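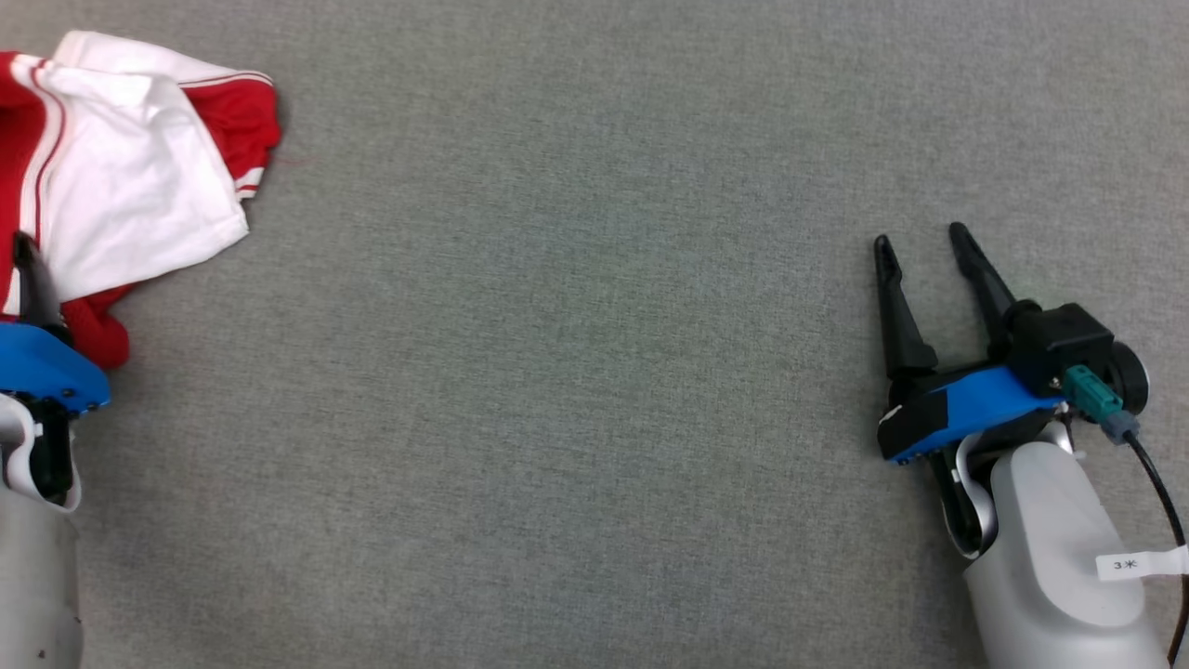 By the time I had found a chair and said yes to coffee, she was already telling me about the rain in Kostutcombe the year the field flooded. She has looked after the uniforms for Jildale, the town's amateur soccer club, for longer than most of the current team has been alive, and she doesn't really wait for questions.

"I started because my brother played and our mother was tired of doing everybody's washing," she said. "I told them I'd do it until November. They never did find anyone else, and to be fair I never asked them to look very hard."

She has kept a notebook of every match since then, with the score, the weather and whatever needed mending. The count stood at 465 games when we spoke, and she had plans to add another that weekend. I asked which season she liked best, expecting her to name the one when they won the regional cup. She picked the one when they finished last.

"We lost nearly everything, and we had so much fun on that bus! Somebody's aunt would send sandwiches, and we'd sing the whole way back from Zodlow. It was 60 miles each way, and you get through a lot of songs in 60 miles."

Money comes up often in the notebook too. One year the club had almost 300 dollars to its name and had to choose between new nets and new shirts. They chose the nets - she still thinks that was right - and she spent the winter moving numbers from the worn-out shirts to the better ones at her kitchen table. 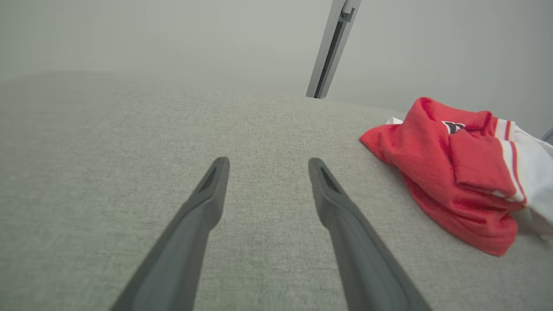
One of the former goalkeepers told me over the phone that he would have picked the shirts. His had shrunk so much by then, he said, that he couldn't lift both arms at once, and he blames at least two goals on it.

She laughed for quite a while when I passed this on. "He let in six at Zodlow in a shirt that fit him perfectly well. You can print that."

Before I left, she wanted me to know that the club is short of players again and that practice is open to anyone, good or bad. "Bring a water bottle and some old socks," she said. "We'll find you the rest."

Contact us | © Kostutcombe Town Pages, 2023-08-26 | Back to top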